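## Hand-held gripper keeps dropping round things. Springs, pads or me?

**silstead_shed**

I've been building a two-finger gripper you hold in your hand, trigger underneath, printed housing, for collecting grasps I can replay on an arm later. It works on boxes. It works on bottles. Anything round leaves sideways, at speed, usually toward whatever I least want hit.

The right finger is a curved jaw, and the left one has a mesh-textured pad. Spring is the stiff one from the Herudeck kit. I did 19 tries on an orange last night and kept hold of it 3 times, one of which was luck.

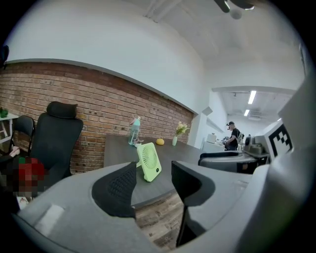

I've tried squeezing harder, which improved the range but not the grip. Before I reprint both fingers (15 hours, and my printer sulks), is there something obvious I should check?

**honkanen_bench**

Check that the fingers close parallel. Mine were 2 degrees off and it behaved exactly like yours: the tips touched first, and a ball got pushed out like a watermelon seed. Close them slowly on a marker pen and watch whether it rolls.

If it does, shim the loose side at the pivot. A strip cut from a soda can is plenty. Then swap the spring for a softer one. The Herudeck spring is fine for a door.

Also grab below the middle of the fruit. I know. I felt insulted when I was told too.

**ira_prints**

just glue sandpaper on it

**silstead_shed**

Pen rolled. Shimmed the left pivot and now it stays put, mostly. Softer spring is in the mail. I did try the sandpaper, and I can report that it holds very well and that the orange now has to be eaten today.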